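01/06/2018

Winter, officially, and I forgot my good socks. Caught the early bus to Windport and was the first one in, so I got the heater going and had the kettle to myself for a bit. Bliss.

Big recording day. We're trying to get to 2,000 demonstrations before the end of the month and the count this morning sat at 1,000 on the nose, which Sidra thought was a lovely omen and I thought was a lot of grabbing still to go. My forearm agrees with me. You squeeze, you move, you let go, you put everything back somewhere slightly different, you squeeze again. I've started doing it in my sleep — reached for the alarm at five with a perfect slow approach from above.

Spent the first hour going back through Tuesday's batch with Innes Lamont, who has very firm views on hesitation. If I dither over the object the model learns to dither too, and he played me one of mine where I hover so long you could've made toast. Fair enough! Into the bin it went, along with a heap of others where I'd moved the gripper so quickly that the tracking lost the plot. So the count went backwards before it went forwards. I tried not to look at the whiteboard.

After that we had a good old argument about variety. Innes wants the starting spots drawn up on a grid so we know we've covered the whole table. Sidra Rind reckons people are better at being random than we give them credit for, and that a grid will teach the thing to expect a grid. I'm with Sidra, mostly, though I did catch myself putting stuff down in the same favourite corner again and again, so perhaps I'm not the best witness. We've settled on her way until Wednesday, then his, and then we train on both and see who buys the lamingtons.

The Gwilliam lot rang in the middle of it all wanting to know if they could have the Hosuvby recordings early. Told them they could have them once they're labelled, and that the labelling would go faster if they stopped ringing. (I was more polite than that. Slightly.)

Anyway, once I hit my stride it was a lovely afternoon. Radio on low, phone in the drawer, and I just kept going. Copied one moment out of the day's footage for here:
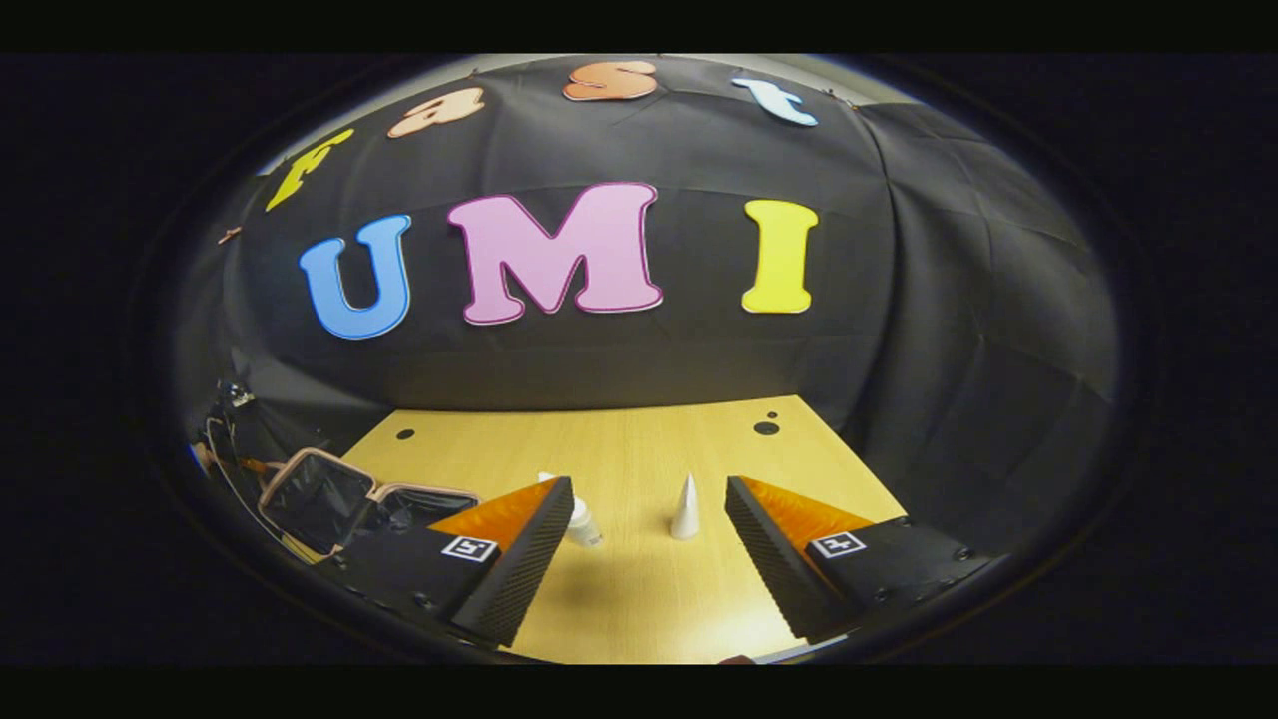 Fingers open, little white cone in the middle. I do love those big colourful letters.

Finished on 219 for the day, my best yet, and Sidra drew a very bad trophy on the whiteboard beside it. Innes said he'd want to check them before anyone celebrated. He can check them on Monday.

Wrist is stiff now and I've got a bag of frozen peas on it while I write this left-handed, so apologies to future me for the state of the typing. Need to ring Mum, and hunt out the wrist brace from when I did my netball injury. Also the Mandmont form, still not done, still under the fruit bowl.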